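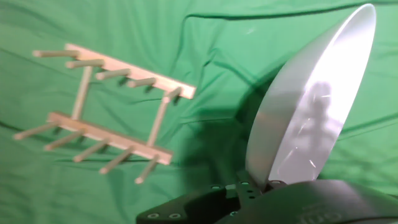 Renting out the downstairs unit furnished – what do you leave in the kitchen?

Posted in: Small Landlords

humley_duplex
2018-05-01
We own a duplex in Humley and live upstairs. The downstairs tenant is leaving in August and we want to try renting it furnished, mostly to travel nurses. I have furniture figured out. The kitchen is where I'm stuck. Do you supply everything down to the measuring spoons, or only the basics? Our long-term rent was 1467 a month and I'd like to get more than that to cover utilities and wear. There is no dishwasher and no good place to put one.

oldboiler
I have two furnished units near the hospital. Supply everything. People who stay three months show up with two suitcases and they are not going to buy a colander. My list is plates, bowls, mugs, glasses, flatware, two pots, two pans, a baking sheet, a can opener and a decent knife. Everything comes from the discount store and I replace it as it goes. I get 2053 a month for the bigger one with heat and internet included.

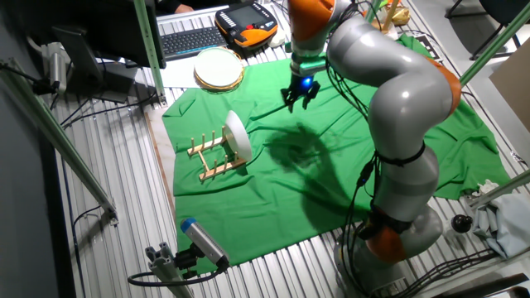

I would also take pictures of each cabinet before every move-in and keep them with the lease. I had one argument over a missing frying pan and that was enough. Put the list inside a cabinet door and have them sign a copy.

trasero_st
I disagree with supplying everything. I did that for the first year on Trasero Street and spent my weekends replacing things. Now I leave dishes, flatware and one pot and knock a little off the first month. Most tenants would rather use their own pans anyway. The nonstick ones get ruined by the second tenant no matter what you buy.

oldboiler
Then don't buy nonstick. I bought plain stainless and it's still there.

trasero_st
Stainless gets burned too. I scrubbed one for an hour in August and threw it out.

humley_duplex
OK, so stainless or nothing. What about the deposit? I was thinking 200 extra for the furnishings on top of the regular one.

oldboiler
Check your state first. Some places cap the total deposit and it doesn't matter what you call the extra part. I was told I couldn't split it up here, so mine is a single amount.

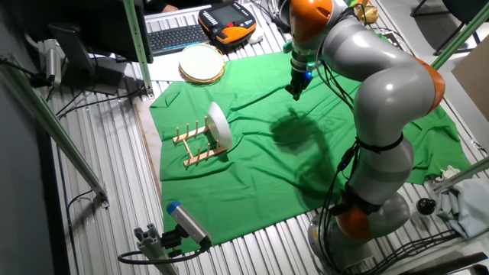
Replies: Dishes and sinks

numari_flats
Late addition on the no dishwasher question. It has not cost me a tenant so far, but say so in the listing, near the top. I had someone drive over for a showing, look under the counter and leave. Also fix the faucet before you list. A pull-down sprayer makes hand washing a lot easier and mine took an afternoon to put in. If the sink is a single bowl, leave a plastic tub that fits inside it.

trasero_st
Agree on the faucet. I'd skip the tub, they get slimy and then it's one more thing to throw out between tenants.

humley_duplex
It's a single bowl. The counter is short too, so I don't know where wet dishes would go.

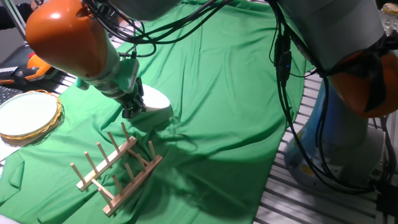 numari_flats
Counter space is what my tenants complain about most, more than the missing dishwasher. Get the microwave off the counter first, either on a shelf or on a cart. Then pick a rack by its footprint. The big wire ones with a tray take up half of a short counter and they rust at the welds. A light wood rack with two rails does fine for one person's plates, and it can go in a cabinet when it isn't needed. Glasses can go upside down on a towel.

oldboiler
Wood gets moldy in a rental. People leave it sitting in water.

numari_flats
Mine hasn't, and the unit has been rented most of the time. If it does I'll buy another one.

theodorakopoulos_prop
We manage a few furnished places. One thing missing here is insurance. Call your agent before you list, because a furnished rental may need a different policy from the one you have now, and your own furniture may not be covered under it. Also ask how short a lease they allow.

humley_duplex
I hadn't thought of that. I'll call this week. Leaning toward the full list with stainless pans, one deposit amount, and a small rack. Still not sure about a vacuum.

oldboiler
Leave a vacuum. Bagless, and show them how to empty it.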